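Search this site... Go

In Praise of the Slow Hour

I have been reading papers on teaching robots by demonstration for long enough to have grown a little grumpy about them, and I say that with affection, because I like the field and I like most of the people in it. My grumble is with the headline number. A paper tells you it collected so many hours of people doing household tasks with hand-held grippers, and we all nod and scroll down to the success rates, and very few of us stop to ask what those hours were made of.

I got to thinking about this again after a long phone call with Margit Kvam, who plans collection sessions at Pallura and who is a good deal more patient than I am. She had been sorting a batch of 200 demonstrations and told me she threw out 127 of them on her first pass. Nothing was broken in those files. The tracking was fine and the markers were visible. They were simply all the same demonstration, done by people who had gotten very good at it and were moving along at a nice brisk clip!

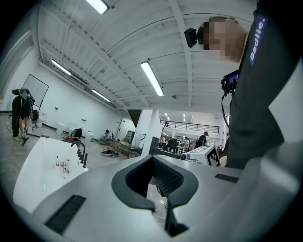 Demonstrators at work around the room, with a gripper in the foreground.

I should say what I mean by the slow hour, before I get carried away (I do get carried away). When you give a person a gripper and ask for a chore, the first few tries are clumsy. They come at the object from an odd angle, they back off, they change their grip. Then they settle down, and the motion gets smooth and short, and from the outside it looks as if the session has finally started going well. I would argue that a lot of the value was in the part we were waiting to get through. A policy that has only ever watched smooth motion has never watched anybody recover from a bad approach, and a robot in somebody's home is going to spend a great deal of its day in the middle of a bad approach.

Margit's team tried a comparison in May that I keep coming back to. They trained 2 policies on the same chore with the same amount of data. One got the polished takes, and the other got a mix with the fumbling left in, as long as the fumbling ended in success. The polished one looked lovely when everything was laid out as it had been in training. Shift the object a hand's width and it would reach, miss, and reach again in just the same way, over and over, and I found that hard to watch. The mixed one was homelier all around, but it got there more often. It was a small test with 6 object positions, and I wouldn't hang a whole theory on it, but it agrees with what I've seen on my own bench.

Now, there is a fair objection, which my friends at Salgado raise every time I bring this up over lunch. Fumbling is noisy. If you feed a model every hesitation, it learns to hesitate, and you end up with a robot that dithers over a faucet like me in front of a hotel shower.

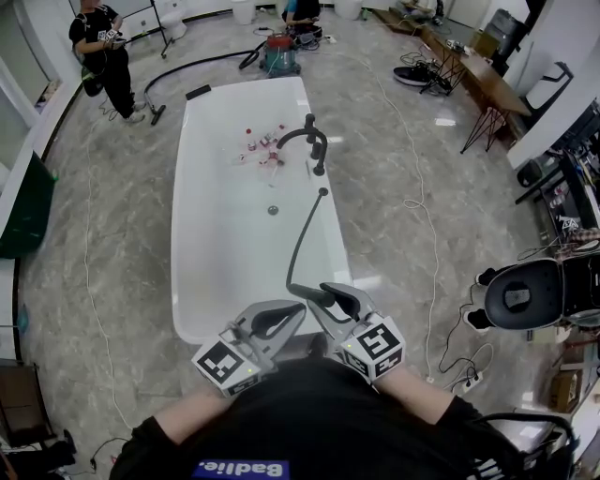
Soft things make the case best, I think. A rigid cup is more or less the same cup every time you go back to it, while a hose has its own ideas about where it would like to be. There are dozens of reasonable ways to take hold of one, and a practiced demonstrator will find a favorite and stay with it all afternoon unless you ask them kindly to try another. So my answer to the Salgado folks is that we should keep the hesitation and label it. Mark where the person changed their mind. It costs some annotation time, I know, and I have done enough annotation to say so with feeling, but it's cheaper than booking another room and another crew to collect a second pile of the same smooth motion.

And I would dearly love to see papers report this. Give me the hours, sure, but tell me how many different ways the chore was done, and how many of the takes had a correction in them. Margit has started writing both figures on the cover sheet of every batch she sends out, and I've begun doing the same with mine.

Recent posts
What the Nirnatham Results Leave Out
Two Weeks With the Flaler Wrist Mount
Why I Stopped Averaging Success Rates
A Few Kind Words for Fiducial Markers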